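Cuaderno del taller de tintes
Marzo, tarde
Gualda sobre lana, segunda tanda

Empiezo por lo que dejé colgado ayer: la lana del lote 1215 ya estaba mordentada y escurrida, envuelta en la toalla vieja, y olía a oveja que daba gusto. La he vuelto a mojar en agua templada mientras ponía orden en la mesa (no toqué el montón de etiquetas sin atar, que quede constancia, eran de la tanda del nogal y no me atrevo). El mordiente es alumbre al 14 por ciento sobre peso de fibra seca y un poco de crémor tártaro a ojo. Ya, ya sé que "a ojo" no se escribe en un cuaderno. La próxima vez lo peso.

La gualda es la de Stosimetti, la bolsa grande, cortada más gruesa que la del año pasado. Trae mucho tallo y poca flor, y eso se nota en el baño: tarda en soltar y al principio sale un amarillo limón pálido que me tuvo mosca un buen rato. La dejé en remojo toda la noche en la olla de acero, 3000 ml de agua del grifo, y por la mañana la subí muy despacio hasta que humeaba, sin llegar a hervir. En la primera tanda se me fue el fuego mientras hablaba por teléfono, hirvió a lo bestia y el amarillo se volvió pardo, una cosa triste, color té olvidado. Esas madejas están en la caja de los descartes por si alguien quiere sobreteñirlas con índigo. De un amarillo feo puede salir un verde estupendo!

Colado por tela, dos veces. La primera pasada dejó un montón de semillitas negras diminutas que luego se meten en la lana y no hay quien las saque. A quien use el colador metálico: lavadlo por detrás también, por favor, que hoy me he encontrado cochinilla pegada en el borde y por poco tiño todo de naranja.

El agua. Sigo convencida de que es media receta. La del grifo del taller viene dura y a la gualda le sienta de maravilla. La que trajimos en garrafa del Lau es blandísima y con ella el mismo baño da un amarillo apagado, como con sueño. Le eché una cucharadita de creta a un tarro con agua del Lau y despertó enseguida, delante de mis narices, un amarillo casi fosforito. Guardo las dos muestras cosidas juntas en la cartulina para que se vea el salto. Con la creta hay que remover todo el rato, eso sí, se va al fondo y la lana que toca fondo sale a manchas.

Medí la acidez con las tiras Flumover y no me aclaro. El baño amarillo tapa el color de la tira, así que comparas un verdoso con otro verdoso y acabas apuntando lo que te apetece. He probado a poner una gota en la tira y secarla enseguida con papel, y algo mejora. Si hay en el armario un medidor que funcione, agradecería que se dejara a la vista. El del estuche azul no enciende, le cambié las pilas y nada.

Lana dentro a media mañana, con el baño templado, y subida lenta otra vez. Removí poco y con la cuchara larga, de abajo arriba, para no fieltrar. Después apagué y la dejé enfriar dentro hasta después de comer. Ese rato de enfriado es donde más color coge, o eso me parece a mí, no tengo una muestra sacada en caliente para compararla. Apuntado para la siguiente.

Resultado sin matizar: un amarillo limpio, muy vivo, parejo en toda la madeja salvo donde el nudo de atar estaba demasiado prieto. Los nudos hay que hacerlos en ocho y flojos. Lo escribo en cada entrada y en cada entrada los vuelvo a apretar.

Ahora bien, lo que quieren los de Graltby para sus cojines es otra cosa, un mostaza de los de tapicería, cálido, con algo de tierra, que aguante al lado de un gris claro sin chillar. Con la gualda sola no se llega. Tengo tres caminos en la cabeza. Uno, un segundo baño muy corto de rubia gastada, para calentar. Otro, piel de cebolla, que da ese dorado tan rico pero que a la luz no me fío ni un pelo. Y el tercero, matizar con hierro, poquísimo, al final. Hoy he probado el tercero porque era el que tenía a mano (la cebolla me la he comido, básicamente).

Preparé el sulfato de hierro al 2 por ciento sobre peso de fibra, disuelto aparte, y lo metí con la lana fuera del baño. Primera madeja, un visto y no visto: dentro, dos vueltas y fuera. Se fue hacia un ocre verdoso bastante bonito, más de musgo que de mostaza. La segunda la dejé mientras buscaba los guantes y ya era oliva sin remedio. El hierro no espera a nadie, y además endurece la fibra, al tacto ya raspa un poco.

El mostaza que tengo en la cabeza va por aquí, junto a su gris:

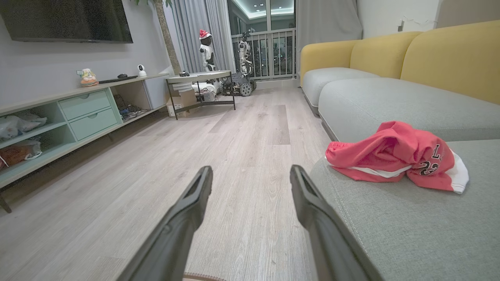

Te estás pasando con el hierro, me han escrito a lápiz en el margen, para ese tono no hace falta ninguno: dale primero un baño flojito de rubia, aclara bien y mete la gualda después, con creta, y si aun así te queda chillón ya hablaremos de matizar.

Pues mira, lo compro. Lo de la rubia por debajo no lo había pensado, yo la iba a poner encima, y tiene lógica que el amarillo tape y lo de abajo solo caliente. Lo que me preocupa es que la rubia del bote abierto tira mucho a ladrillo y con nuestra agua dura se pone más roja todavía. Igual ahí conviene el agua del Lau, y luego la del grifo para la gualda. Quedan garrafas debajo del fregadero, no las uséis para regar!

La madeja ocre la he dejado tendida a la sombra, junto a la ventana del patio, sin aclarar del todo. Mañana la lavo con jabón neutro y corto una hebra para la prueba de luz: mitad tapada con cartón, mitad al sol, en el alféizar de siempre. La oliva se queda como está, me gusta para un gorro.

Pendiente: pesar el crémor. Pedir a Stosimetti gualda con más flor. Preguntar en Graltby si el cojín va a llevar vivo gris o del mismo color, cambia bastante lo que aguanta el tono. Lavar la olla pequeña aparte, tiene hierro, y marcarla con cinta roja para que no acabe otra vez en la estantería de los amarillos.

El baño agotado sigue en el cubo con tapa. Aún tiene color, si alguien quiere probar con seda que lo coja antes de que fermente.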